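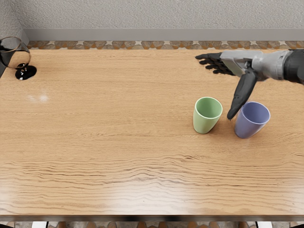
Fondine sim, cup task. Hand over the lavender cup, green cup beside it.

June, Besness bench, entry by F. Kalinowski

Second pass through the Fondine trial package (hand model, tabletop scene, grasp planner). License runs 30 days. Ziółkowski wants a yes or no on buying before it lapses.

Set up 18 runs with the stock grasp preset, target green. Default thumb opening is too narrow for a tapered cup. Widened it by 5 mm in the config; the manual gives no units, had to ask support.
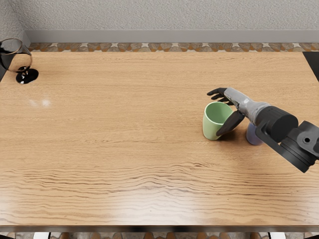 Contact log is still the weak point. It writes at 100 Hz but drops the finger labels on export, so thumb and finger contacts have to be sorted by hand. Billport's exporter keeps them. Asked Fondine for a patch.

To do: rerun with cup spacing varied, check friction values for the tabletop.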